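Clundatach Open House

The Clundatach Open House is a yearly demonstration of household robotics held in Prumton. It is hosted by the Oyelaran workshop, which collects examples of ordinary chores for teaching machines to do them. The event is best known for its laundry session, an attraction that has so far failed to trouble the local movie theater.
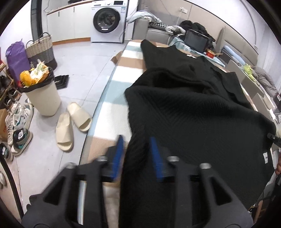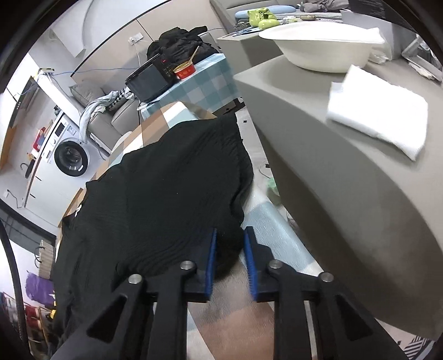 2 min read

Background

The open house was started by Ekene Etim, who believed that people would warm to robots if they saw how much trouble a sweater gives them. The first one was held in February in a rented hall with poor heating. Later editions moved into lived-in rooms, on the grounds that most laundry is found there.

The 26 May 2022 edition drew 233 visitors over six hours, admitted in small groups. Complaints in the guest book dealt mainly with parking.

The laundry session

An operator works with a hand-held gripper that has two fingers with blue pads. The usual subject is a black ribbed knit garment spread on a table, a choice defended by Grímur Hjaltadóttir, who ran the session, as "the worst thing in the closet." Dark knits show few edges to a camera, and their folds tend to look like other folds. Visitors who had come to see a robot fold a shirt in seconds were given a talk on sleeves – it was longer than the posted schedule allowed.

Guests could try the gripper for two minutes each. House rules asked them to pinch a fold lightly, lift slowly and keep advice to themselves until the turn was over. The last rule was widely ignored.

Reception

The Greso newsletter called the session "instructive, in the way that waiting is instructive." Etim had the line printed on the next set of tickets. Hjaltadóttir has since asked for a second table and a shorter introduction, and has received the table.

See also: Garment handling; Hand-held grippers; Prumton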